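4.3 Removing and refitting the processor

Applies to desktop units taken in under the Jiravano refurbishment guide. Complete section 4.2 (heat sink removal) first.

Tools: Phillips screwdriver, lint-free wipes, isopropyl alcohol, antistatic wrist strap, parts tray.

1. Shut down the computer, unplug the power cord and press the power button for 2 seconds.

2. Fit the wrist strap and clip it to bare metal on the chassis.

3. Disconnect the four-pin processor power connector. Press the latch and pull on the plug – never on the wires.

4. If the power supply blocks access to the socket, remove its mounting screws and move it aside.

CAUTION: Do not open the power supply housing. Do not let the housing rest on capacitors or chokes.

5. Press the retention lever down, move it outward to clear the tab, then raise it fully.

6. Lift the load plate by its edge.

7. Hold the processor by two opposite sides and lift it straight up. Do not tilt or slide it.
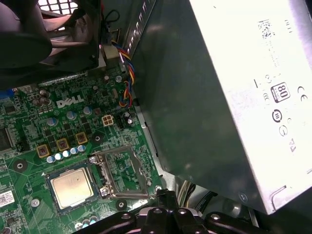
8. Wipe old thermal compound from the heat spreader. Light scratches on the metal are acceptable. Reject the part if the substrate is chipped or bent.

9. Inspect the socket under a lamp. Contacts must be even, with no compound or lint between them.

CAUTION: Do not touch or wipe the socket contacts.

10. Match the triangle on the processor to the mark at the socket, then lower the part into place. It must sit flat under its own weight.

11. Close the load plate and lock the lever. Some resistance is normal.

12. Reconnect the power plug and continue with section 4.4, Applying thermal compound.

Note: Record rejected processors on form 183. Questions on this section go to Razia Satti, Catadthorpe workshop, extension 370.

Section revised 5 Nov 2024.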